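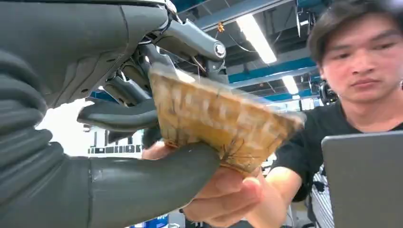 The Long Life of a Plain Basket

The willow beds at Elitz sit on ground that is no good for anything else. The river comes over its banks most winters and stays in the field for a week or two, and when it leaves, the soil is heavy and gray. Corn rots in it. Willow likes it. There are 13 varieties growing there in straight rows, and by September the rods are taller than a person and so thick that you can't see down the row from one end to the other.

Elitz is a village with one paved street, a feed store, and a church that opens on alternate weeks. A hundred years ago it was a basket town. Most houses on the low side of the street had a shed in back with a north window, and in the shed was a plank set at a slant, where the weaver sat with the work between the knees. The baskets went by cart to Rositz, and from the freight yard at Rositz they went everywhere. They carried potatoes, coal, laundry, bread dough, pigeons, bottles, and eels. Each load had its own basket, and each basket had its own name and price.

That trade is mostly gone. Cardboard took the shop baskets, wire took the egg baskets, and plastic took nearly everything that was left. What remains in Elitz is one working shop, the willow beds that supply it, and a winter course that fills up within a few days of being announced.

The work year starts after the leaves drop. Cutting is done by hand with a short hooked knife, close to the stump, so that next year's shoots come up straight. A bed that is cut badly one year grows crooked the next, and crooked rods are only good for kindling. The cut rods are stood in an old barrel and sorted by length. The sorter grabs a handful of the tallest ones by the tips, pulls them out, ties them, and goes on to the next length. It takes most of January. The barn isn't heated.

From there the rods go one of three ways. Brown willow is dried with the bark on. White willow is stood in shallow water until spring, when the sap rises and the bark slips off in a metal brake. Buff willow is boiled for hours with the bark on and then peeled, and the tannin from the bark stains the wood tan. The boiling tank at Elitz is an old dairy vat set over a firebox, and on boiling days the smell gets as far as the feed store. Some people describe it as tea. Others say wet dog.

All of it has to be soaked again before it can be woven. Buff and white need an hour or so in warm water and a night under a damp cloth. Brown can need a week. A weaver has to know on a given morning what will be made several days later, and a good deal of the job is this kind of planning. Rods left too long in the cloth go slimy. Rods taken out too soon crack at the first hard bend, usually at the border, when the rest of the basket is already finished.

The basket itself is built from the bottom. A round base starts with a cross of short, thick sticks, half of them split through the middle and the other half pushed through the splits. Two thin rods go around the cross to bind it, and then the sticks are pulled apart like the spokes of a wheel and woven until the base is wide enough. It should be slightly domed, so that the basket stands on its rim and does not rock. Next the side stakes are pushed in along the base sticks, bent up, and tied together at the top. At this stage it looks like a bird cage.

The first few rows above the base are called the upsett, and weavers talk about it more than any other part. It is usually done with three or four rods at a time, pulled tight. It sets the angle of the sides and the spacing of the stakes, and an error there can't be fixed higher up. The siding after that goes quickly. The border is made by bending the stakes down and tucking each one behind and in front of its neighbors until the last few are threaded through the first. New students are often told to mark the first stakes with string.

An experienced weaver can finish a plain round shopper in an afternoon. A student on the winter course takes four days and usually goes home with sore thumbs.

The price is where the trouble begins. The Elitz shop sells its round shopper for less than most visitors expect to pay for good shoes, and many of them still put it back. A basket of a similar size can be had in the home goods stores in Desside for the cost of lunch. Those baskets were also made by hand. There is no machine in commercial use that weaves a willow basket from start to finish, and people are often surprised to hear it. The difference in price is a difference in wages, along with thinner material and a faster border.

A cheap basket can be a decent basket. The things to look at are the same at any price. Press down on the rim with a flat hand and see whether the sides move. Turn it over and check that the base sticks are thicker than the side stakes. Look inside for rod ends that poke out where they will catch on cloth. If there is a handle, see whether it runs down the side into the weave or has only been wrapped around the rim. A handle that stops at the rim will come away with the rim.

Looking after one is simple. Willow wants some moisture in the air and dislikes sitting on a radiator. In a dry house it should be dipped in cool water once or twice a year and left to dry in the shade. Dust comes out with a stiff paintbrush. Mold is wiped off with vinegar and water, and the basket is put somewhere with moving air. Varnish should be left alone. It looks good for a year, then it flakes, and the wood underneath can't take up water anymore.

Repairs are possible for a long time. The bottom rim wears out first, and for this reason old work baskets often had an extra band woven around the foot that could be cut off and replaced. The Elitz shop does about one repair a week. Most are handles. Now and then something older comes in, such as a laundry basket from a farm sale near Yen that had been refooted at least twice in different willow, with a third foot half worn through.

Yen has the only public collection in the area. It is kept on the upper floor of the old grain store, and it holds 17 local types, from a flat cheese tray to a fish trap longer than a rowboat. The labels are typed and a few are missing. Several of the pieces can be handled, and it is worth picking up the potato basket, which is much lighter than it looks and has a finger grip woven into the base for tipping it out. The grain store opens at ten in the morning and closes for lunch.

Back at Elitz, the beds are getting bigger again, though slowly. Roughly 3000 cuttings went in last winter on a piece of ground that had been fallow for years. A willow cutting is just a length of rod pushed into the soil. It is cut back hard after the first summer, and the first crop worth weaving comes in the third year. A bed that is kept clear of weeds will go on producing for 15 years or more before the stumps get tired.

The new rows have been planted mostly with a slim, late variety that boils to an even color and bends well at the tip. Deer have been at the east end already, and a fence is going up before the leaves come out.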